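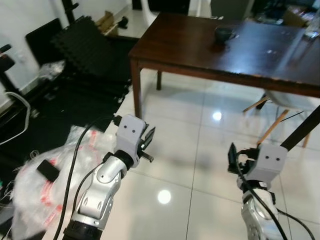
Entry 9: Dining area, floor and table

May, begun 2 p.m.

Work in the Drelthorpe flat continued with the dining area. The purpose of this entry is to record the present condition of the floor and furniture and to set out what remains before the inventory is passed to Inia.

Floor. The white tiles have a high gloss and show marks readily. The area under the table is to be swept first and then mopped with plain warm water. The floor cleaner supplied by Pokley left a dull film in the hallway and is not to be used again until the dilution has been checked against the label. Colleagues are asked to work from the far wall towards the door.

Table. Dark brown wood, polished top, tapered front leg. Inventory number 336. The right-hand side of the top catches the light and is the best place to look for smears. A soft dry cloth is sufficient. No wax is to be applied at this stage; the previous entry proposed it, and the proposal is withdrawn. Felt pads for the feet have been requested from Laizer and had not arrived at the time of writing.

Items on the table. The small dark grey bowl stands towards the far edge. It should be lifted when the surface is wiped and should not be slid across the polish. The clear glass item is to be entered under glassware, with its dimensions, when the shelf list is next revised.

Seating. The white chair with the moulded shell seat and light wooden legs is kept under the table. The legs splay outward and catch the mop, so the chair is to be moved out before the floor is washed. Shell seats: damp cloth only, no cream cleaner.

Background furniture. The dark unit beyond the table still has items piled on it. Entry 3 described it as a cabinet and the draft inventory calls it a desk. One term should be adopted throughout. The pile is to be sorted in place, and papers kept apart from household goods.

Outstanding:
Check dilution of floor cleaner.
Fit felt pads on delivery.
Sort the pile and agree the name of the unit.
Measure table top, both directions. The figures in the draft do not agree with the floor plan.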